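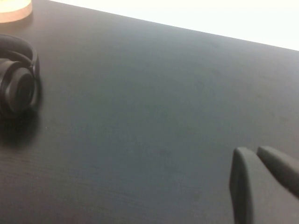

Nuvik Opens Its Hand-Guided Teaching Program to Small Workshops

ZORNOTPORT, 18 March 2026. Nuvik is very happy to announce that its hand-guided teaching program, until now shared with only 3 partner shops, is open to any small workshop that would like to join (and we do mean small!).

The idea is a friendly one. A person takes hold of the arm, or steers it from a controller across the room, and walks it through the job at an easy pace. Everyday things on an everyday tabletop, a pair of black headphones for instance, make a fine first lesson, and the wrist camera keeps a view of the gripper fingers the whole way through.

"My first reach was terribly clumsy, and I enjoyed every minute of it," said Sebastian Voicu, who leads the program at Nuvik.

Partners at Wolness and Yip have recorded 230 lessons so far, and 17 places are open for the October session. Workshops can write to the Nuvik office in Zornotport for an application form.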